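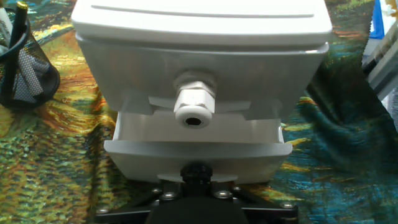 Lisumard practice reps, README

Snap-by-snap log of preseason practices for the Estby semi-pro football team. Kept by Oranuch Wiriya. Still adding to it, so check back before you build anything on top.

What's in it
- reps.csv, one row per snap. 800 rows right now
- players.csv, jersey number, position, depth chart spot at start of camp
- notes.txt, sideline notes, typed up as is

Columns in reps.csv
practice, period, down, distance, qb, target, result, pressure, comment

practice goes 1 to 8. period is whatever the coaches called it that morning so "team" and "team run" are both in there, sorry. result is complete / incomplete / int / sack / run / dead. Sacks are judgement calls, QBs don't get hit in camp. Whistle = sack.

Known problems
- practice 3 has no distances. Chains weren't out
- two guys named Henriques, both receivers. Use the jersey number, not the name
- the scrimmage against Drikent is only the first half
- pressure is blank for all 7-on-7, thats on purpose
- 15 rows have target = "?". Couldn't see thru the line

Don't use it for
Ranking kickers. Special teams periods were not logged at all. Also wouldnt compare completion rates to real games, lots of these are walk-through speed.

Loading
Comma separated, UTF-8, header on the first line. Comments have commas in them but they're quoted.

Changes
May: fixed jersey numbers for the O-line, dropped duplicate rows from practice 6

Fixes welcome, send the row number and what it should say.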